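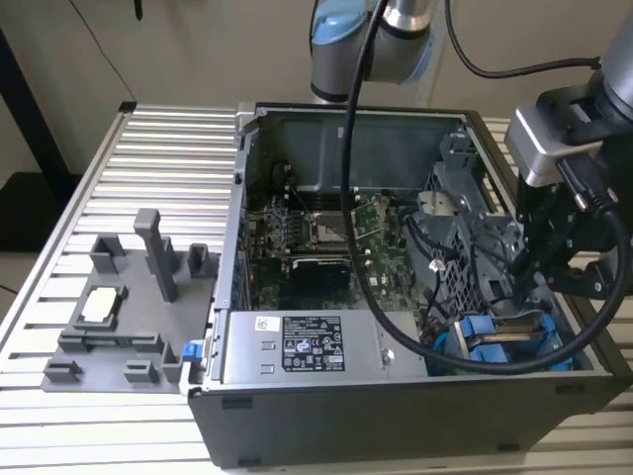

Most of what I know about keeping a robot cell tidy I learned by doing it wrong first, so treat this README as my working rules and not as gospel. It goes with the Prident teardown set, 643 recorded runs of two arms working on desktop towers, and I wrote it because people kept asking why our cell looks the way it does. The big one is rule one: the tower goes on its side, panel off, interior facing up, and the fixture plate sits right next to it on the slatted table so a small part has a short trip from case to holder. If you only copy one thing from us, copy that!

What's in the folder

643 runs, sorted by task. 239 of them are socket work (taking a part out or putting one in), 196 are cable runs, and the rest are odds and ends like drives, shrouds and cards. Every run has a plain text note from whoever was on shift. Please read the notes. I mean it - half the weird moments in the data are explained in there.

House rules for the cell

1. Unplug the tower and leave it unplugged. Hold the power button down for a few seconds after, then start. We leave power supplies closed, always. No run in this set opens one and I won't merge any that do.

2. One home for every part. If it has a holder on the plate, it goes in the holder, never on the slats. Small things love a slot in a table.

3. Arm cables get a slack check before each run. Move both arms through their full reach by hand-guiding at low speed and watch the loops. If a loop can hook a drive cage or a caddy latch, re-dress it and check again.

4. Both arms never go into the case under full speed. Our cap inside the case is low and it's set in the controller, so you can't forget it.

5. Hands out means hands out. If you need to reach in, stop the cell, reach in, step back, then reset. Pausing the script doesn't count as a stop. (I used to think it did. Bad habit.)

6. Log the force limit you used. We had a batch from the Tomby bench without it and I had to leave the whole lot out, which hurt.

About standards

People ask if following this list makes a cell compliant. Nope. We did a proper risk assessment at Firnport before anything moved, and you need your own for your own arms, grippers and room. My list sits on top of that. The fixture plates are printed from the Engebretsen files, version two, and they're fine for light parts. I wouldn't clamp anything heavy in one.

Known gaps

Socket parts only go back in one way around in most runs, so don't expect much variety there. Lighting was never varied on purpose. A few notes are just "ok", sorry.

Where this is going

I'd like to reach 800 runs by October, mostly more cable work, since that's where everybody's grippers struggle (mine too). If you send runs, follow the rules above and put your force limits in the note. I'll check them as I get time.

Search this project Go

Contact the maintainer | © Prident teardown set | Back to top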